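四月去Floltdale住了几晚,回来拖到现在才写

先说结论:还想再去,但下次会换个房型,也绝对不会再坐那班下午的船。

订房之前我纠结了很久。Floltdale海边能住的地方不算多,我最后在Gendari和Majali两家之间来回比了大概一个星期。Gendari是正经度假酒店,有泳池有早餐厅,图片拍得特别漂亮,可是离海要走18分钟(我问过前台,人家很老实地告诉我的)。Majali是公寓式的,楼旧一点,带小厨房,出门拐个弯就是沙滩。我这个人去海边就是为了早上不洗脸直接冲出去踩水,所以最后还是Majali!

价格嘛,淡季尾巴,一晚155块澳币,直接在他们自己网站上订的,比我在订房平台上看到的便宜一点,还送了一次晚退房。要注意的是他们收押金,刷卡预授权,退得挺慢,我回家都开始上班了才看到钱回来。

怎么过去

从城里坐大巴到码头,再换船。大巴没什么好说的,冷气开得像冰箱,带件外套。船是Brinito家的,一天2班,上午一班下午一班。我坐的下午那班,风大,晃得我一路盯着地平线不敢说话,旁边的小朋友倒是从头笑到尾。回程改了上午的,平得像湖面,差别大到我怀疑是两片海。所以听我一句,起早一点吧。

下船以后有接驳小巴,Majali要提前一天打电话约。我没约,自己拖着箱子走过去的,路是平的,就是太阳毒。

房间

我订的是一楼的花园房,安静是安静,推开门就是草地,晾泳衣很方便。缺点是看不到海,而且傍晚蚊子多,我第一晚腿上就光荣负伤了。隔壁住了一对退休夫妇,每年都来,他们说二楼东头那几间最好,能看到日出,同样的价钱,只是要早早打电话去问。记下了记下了。

床偏硬,我喜欢,腰不好的朋友应该也会喜欢。浴室水压很足,热水等得有点久。无线网在房间里时有时无,坐到门口台阶上反而满格,于是我每天晚上都坐在台阶上跟家里视频,顺便继续喂蚊子……

吃的基本靠自己做。镇上的小超市关门早,周日更早,第一天一定要先去囤货。我买了鸡蛋、面包、番茄和一大袋当地的小芒果,早餐就这么解决了,偶尔晚上煮个面。有小厨房真的省了不少钱,海边那几家餐厅味道都还行,就是一份炸鱼薯条的价格让我默默看了菜单好几遍。
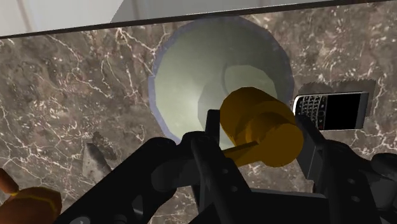
海滩和周边

沙子很细,颜色偏白,退潮的时候能走出去很远。我最喜欢早上六点多那会儿,整片沙滩只有几个遛狗的人,水还有点凉,走着走着就完全清醒了。中午别去,真的,晒得人发懵,遮阳的地方又少,我看好多人撑着伞也待不了多久。

傍晚是另一番热闹,大家搬着折叠椅出来等日落,有人还带了冰桶和奶酪,非常讲究。我只有一条从房间里拿出来的浴巾(后来看到须知上写着不许带去沙滩,抱歉抱歉,第二天就去镇上买了一条)。

往南边有条步道,沿着红色的崖壁走,来回不到两个小时。路不难走,但是碎石多,人字拖就算了吧。尽头有个小观景台,风吹得帽子都戴不住。听说运气好能看到海豚,我运气一般,看到了很多鸟。

镇上还有个每周一次的夜市,我刚好赶上。卖首饰的、卖手工皂的、卖烤串的混在一起,有个摊子的椰子冰淇淋我排了两次队。带点现金,有几家刷不了卡。

花费

连住宿、船票、吃喝加起来,一个人不到3,000人民币的是我那位超级会省的朋友,我嘛……没忍住去坐了一次日落帆船,又买了两条裙子,就不公布了。如果两个人分摊房费会划算很多,公寓房住两个人一点都不挤。

几个零碎的提醒:防晒霜在家买好带过去,镇上贵;驱蚊水同上,我现在腿上还有印子;Majali的洗衣房要投币,只收一种硬币,前台可以换,但前台下午五点就没人了。插座不多,带个排插会舒服很多。

有人留言问带老人去合不合适,我觉得住是没问题的,一楼进出都没有台阶之外的麻烦,门口那几级也很矮,主要还是坐船那一段要考虑一下。晕船药提前半小时吃。

二楼东头的房间我已经打电话去问了,对方说要等排期出来,让我下个月再打。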